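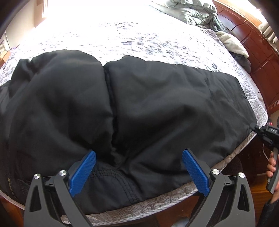
A black puffer jacket with a smooth nylon shell and a metal zipper

Home | Articles | Topics | Recent changes

A puffer jacket is a padded coat made by sewing a light outer shell to a lining and filling the space between them. The filling – down, feathers or synthetic fiber – traps air and slows the loss of body heat. Stitched lines keep the filling from sliding to the hem.

Construction

Most shells are woven nylon or polyester. Down is light for its warmth and packs small, but it loses much of its loft when wet. Synthetic filling is heavier and dries faster. Zippers may be metal or molded plastic.

Regional production

In the Pellach district, padded coats were first sewn for quarry crews. The Brernar works employed 73 people at its height and supplied shops as far as Zatmont. A trade survey each March recorded output by style – the short, hip-length cut led in most years, with over 444 coats made in a single month.

Care

Down jackets are usually washed on a gentle cycle and dried on low heat. Long storage in a compressed state can flatten the filling.

Category: Outerwear | Winter clothing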